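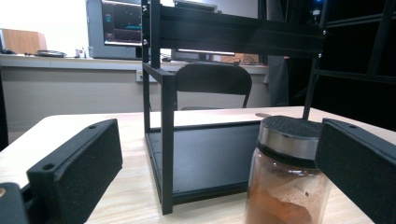 My sister's view, given over the phone before I had my coat off, is that I should have taken the Cenunden job in May and that the one at Wenow will bore me by Christmas. She may be right. I said I would think about it and then we talked about her boiler.

2024-09-07. Up at 6. Rain early, dry later. Walked down to the Ikeston road and back, which took 40 minutes with the stop for bread. The bridge is still shut to cars and there is a new sign up about it, same wording as the old one.

Read the Wenow contract again after breakfast. The pay is lower than Cenunden but the hours are fixed and I would be home by tea. Cenunden wanted two weekends a month and would not say which ones. Wrote both sets of terms out on one sheet of paper -- it didn't help much, except that I noticed I had put Wenow first.

Made a chilli for tea and put too much paprika in. Ate it anyway. There are two portions left for the freezer.

Rang Urquhart about the van in the afternoon. It needs a front tyre and they can't fit it until the end of next week, so I shall be on the bus.

Signed the contract at nine. Will post it in the morning -- need stamps.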